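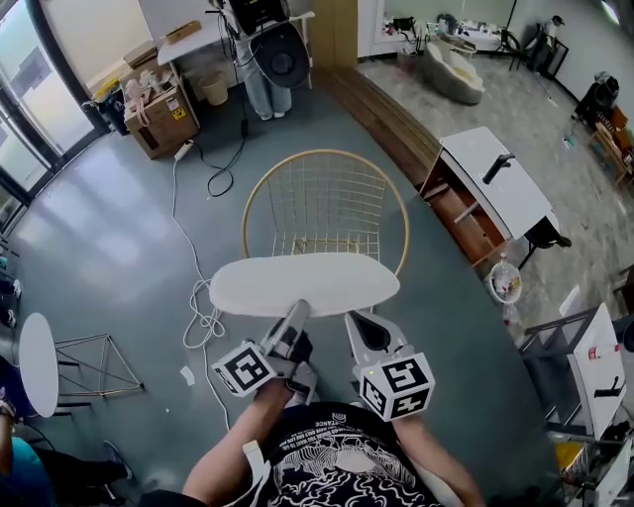 Every high school robotics club should spend one season doing chores. I mean it! Our club at Vatholm gave up the arena game last November and took on household jobs instead, and I have never seen students argue so happily over a seat cushion. Picking up a block is a solved problem by the second week. A soft white cushion on a wire chair is something else: you come at it with a gripper in each hand, the jaws push on the near edge, and now you have to decide what "holding" even means when the thing you hold can squash and bend. That question kept our juniors busy for three meetings, and they asked for a fourth.

I know the case for the big competitions. I judged at the Plurkell Cup for years and I still love the noise of it. But the entry fee was $963 this season, the field kit was another $719, and after all that most kids on a team of twenty never touch the controls. With hand-held grippers everybody gets a turn. A freshman who joined yesterday can pick up a pair, try the job, fail at it and have an opinion by the end of the hour — and the opinion is usually worth hearing.

The students set themselves a target of 3,000 recorded tries before spring, across all the chores on the list. Some parents thought that sounded dull. I thought so too, for the first 100. Then the kids started replaying the bad ones and noticing things, like how often a person shifts their wrist before they even touch the object, and the talk got so good that we ran past pickup time.

The Skisitz club has asked to swap chore lists with us, and the Radulović Workshop is lending its back room for a joint day. I'd like to see bed-making on the list. Our seniors say it's too hard, and I hope they'll try it anyway.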